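Grestari two-finger gripper with wrist camera
Clovance research line, data sheet revised 2 December 2019 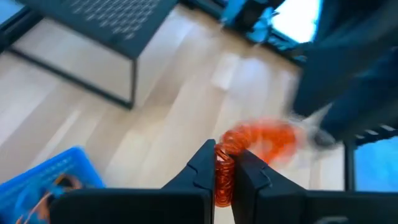 Grestari is supplied for work on handling wire, cord and other items that bend under their own weight. Grasp proposals are computed from the wrist view alone; no overhead camera is required.

The method was developed by Ngozi Ekpo and Meinrad Ruchti. A network trained on 2000 recorded grasps scores each candidate and passes the best to the controller. Tangled stock remains the hardest case - a second strand is often lifted with the first, and the present release does not detect this.

Fingers: black, tapered, sold in pairs
Opening: up to 55 mm
Image rate: 20 per second
Warranty: 2 years

Blur during fast wrist moves lowers the score. Frames taken in motion are kept in the training set but are not used to choose a grasp.

Mounting plates for Widmer arms are ordered separately. Technical contact: Waltraud Frei.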